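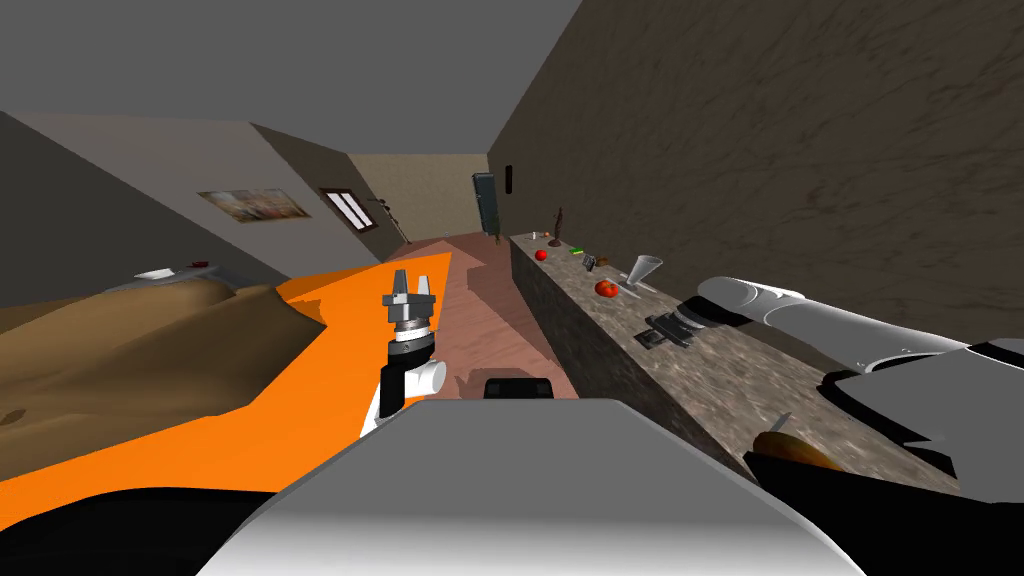
Tosham Parents Board: Daycare waitlist deposits

2 min read

foltell_mom
Kramer Street daycare now wants a $300 deposit to stay on the waitlist. We've been on it since June and they say 6 families are ahead of us. Is this normal? It's for the toddler room.

dadof3
Normal, yes. Ours asked for the same and took it off the first month. Get it in writing that you can have it back if no spot opens.

Juvonine
I wouldn't pay. A waitlist is a list of names. We put money down at two places and got one refund, after four months of calls.

dadof3
They have to know who is serious, though. Half the people on those lists already have care somewhere else.

Juvonine
Then call and ask them. That costs nothing.

foltell_mom
The form says "nonrefundable after 30 days" – I missed that the first time. Full-time care there is $2,000 a month, so the deposit is small next to that, but I still don't like it.

pkteacher
I work in a toddler room, not that one. Ask when the older group moves up. That is when spots open, and the director will know the month.

Comments

Rianne Hermans
We paid and got in after nine weeks. Good staff.

tk_west
Still waiting here. No deposit when we signed up.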